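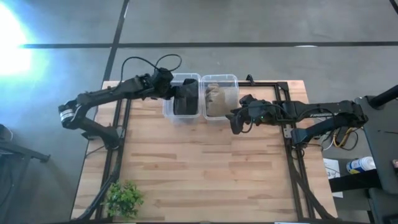 Afiq Hutapea wrote back after the first draft of this card that two bins side by side will always fill unevenly, and that the notes should say which one counts as full. The rules below now do.

# Willen bins: a data card for sorting into clear storage

This card covers the Willen set, a collection of short records about putting mixed items into clear plastic storage bins and taking them out again. All of it was done on one tabletop. It sits beside the Goltley set, which deals with shelves and drawers and has its own card.

## What is in it

- 2299 records, one per item moved
- 183 sessions
- 4 item groups (see below)
- one table of session notes, in plain text

A record covers one item going into a bin or coming out of one. If an item was put in, taken out and put back, that makes three records. We thought about merging these and decided against it, as it hid how often people changed their minds about which bin a thing belonged in.

## Item groups

| Group | What goes in it | Usual bin |
|---|---|---|
| soft | cloths, bags, anything that crumples | right |
| dark | dark items of any shape | left |
| flat | card, folded paper, thin packets | either |
| odd | whatever the sorter could not place | either |

"Usual bin" means the bin named in the sorting sheet at the start of a session. Left and right are always given facing the table with the bins at the far edge. Early notes written from the other side have been corrected.

The dark group is defined by colour alone and cuts across the others. A dark cloth goes under `dark`. This caused a good deal of argument - some sorters wanted it under `soft` - and 700 records were relabelled in March to make it consistent. The old label is kept in `group_old` so you can undo the change if you disagree with it.

## Filling rules

1. Bins stand side by side near the far edge of the tabletop, walls close but not overlapping.
2. Items go in one at a time. Do not tip a pile in.
3. Soft items are dropped in as they are, without folding.
4. A bin is full when something shows above the rim. Press nothing down to make room.
5. If one bin is full and the other is not, carry on with the other and write `one_full` in the notes, with the side.
6. Empty both bins before the next session.

Rule 4 replaced an older one that went by how full the bin looked through its side. Clear walls make a crumpled bag look bigger than it is, and two people rarely agreed.

## Fields

- `session` - session number
- `order` - position of the item within the session
- `group` - one of the four groups above
- `group_old` - label before the March change, blank if unchanged
- `bin` - `left` or `right`
- `direction` - `in` or `out`
- `rest` - where the item ended up: `bottom`, `on_top`, `against_wall`, `over_rim`
- `note` - free text, often blank

`rest` is recorded once the item has stopped moving. If it slid afterwards when something else landed on it, the first value stands.

## Known problems

The soft group is too easy in the first sessions, when the same few cloths were used over and over. Later sessions mix in bags of different sizes.

Dark items at the bottom of a bin are hard to tell apart from each other. Where the sorter could not say which one came out, `note` reads `unsure` and the `order` value should not be trusted.

Items that missed the bin and landed on the table are not in the main file. They are in `missed.csv`, with the same fields except `rest`.

Osteck and Texier are the names of the two sorting sheets, and you will see them in the notes. Osteck sends soft items right, as in the table above. Texier swaps the two sides. Check the sheet name before counting anything by bin.

## Using it

Split by session, never by record. Items within a session affect each other - what is already in the bin decides where the next thing comes to rest - and a random split will leak.

Corrections to labels are welcome as a plain list of session and order numbers, with the new value beside each. Please send changes to `group` separately from changes to `rest`.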